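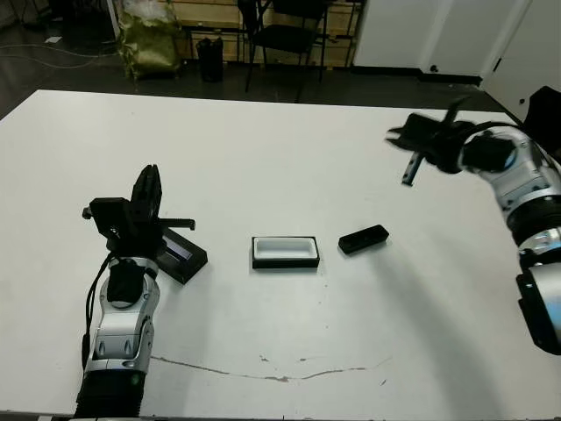 Black box with the white interior, lid off, on the white table.

Brown scuff on a matte white table top, how do I get it off?
Posted 4 July 2019 by jumard81
Filed under: Home & Garden > Cleaning > Furniture care

We use a big white table for boxing up small orders. There is now a thin brownish line across the lower middle of it, plus a few specks close by. The top is matte, not glossy. I think it came from dragging boxes over it, but the boxes are black and the mark is brown, so I'm not sure. Dish soap and a sponge did nothing. The table cost 685 new and I would like to keep using it without a cloth on top. I don't want to end up with a shiny patch either. Also, is there something I can put down so it doesn't happen again?

Imider
Find out first if it is a mark or a scratch. Run a fingernail across the line. If the nail catches, the surface is cut and cleaning will only get the dirt out of it. If it feels smooth, something has rubbed off onto the table and you have a good chance.

For a smooth mark, mix baking soda and water to a thin paste, put it on a damp soft cloth and wipe lightly along the line. Leave it for 15 minutes, wipe again, rinse with clean water and dry. Try it on the underside or a corner first. Matte tops go shiny if you press hard, so do it two or three times gently. Stay away from the melamine foam sponges unless you have tested one somewhere that doesn't show. They are a very fine abrasive.

To stop it coming back, lift the boxes instead of sliding them, and wipe the table before you start. Grit under a box does more harm than the box. A desk mat under the spot where you put the lids on would help too.

rocha592
pencil eraser, the white kind. worked on my desk

Zornurero
I had the same sort of line on a white bench last November. Rubbing alcohol on a cotton pad took most of it off. Test it first if you don't know what the finish is. The specks on mine never came out and I stopped looking at them.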